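September 26, 2019
Emrys Rowlands

We've been rewriting our bench rules for hand-held grippers at Ikthorpe this month. A few people asked what's in them, so I'm going to post the main ones. They're short. The old version ran to 14 pages and people signed it without reading it.

Rule one is about who owns the bench. One operator at a time. If you need to step in, you say so and wait until the operator has put the grippers down. We used to allow a second pair of hands "for quick adjustments." Of the 41 incident notes I went through, nearly all the minor pinches came from that.

Rule two: parts go in an open box, on one side of the table, and go back in the box between trials. Don't leave a part out on the table while you're changing grippers. You will set something down on top of it.

Rule three is cables. The cable leaves the gripper toward the wrist and runs along the forearm side to the near edge. It never crosses the area you're working in. If it's too short to do that, get a longer one. Don't stretch it and don't tape it to your sleeve.

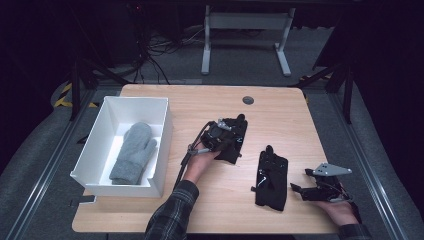 Rule four is sleeves, and it's the one I get the most mail about. Our text says cuffs must be buttoned or rolled so no loose cloth can reach a moving joint. It doesn't say short sleeves only. Nerys Morris wanted short sleeves only and I see her point, but the building is cold from October on and people would have ignored it.

Spare grippers can stay on the table if they're lying flat and unplugged. Fingers pointing away from you. If you have more than one spare, the rest go on the shelf.

Inspection before each session: open and close by hand, look at every screw on the mounting plate, run a finger along the cable for nicks. Takes 3 minutes. Write your initials on the sheet. If a screw is loose, tag the unit and get another one. No fixing it at the bench with whatever is in your pocket.

Floor marking. If there's tape on the floor, treat it as a line you don't stand on. We had a long argument with Andcombe over whether tape counts as a barrier. It doesn't. It's a reminder. If you need a barrier, put up a barrier.

Someone asked if this applies to soft goods, since a knitted thing can't hurt you. Yes, it applies. Yarn catches in linkages and then you've got your fingers in there trying to free it. Power off first, then pull the yarn.

The new version is 4 pages. Mathias is using it on trial until the end of October and I'll post whatever they send back. If you want a copy before then, message me and say which site you're at.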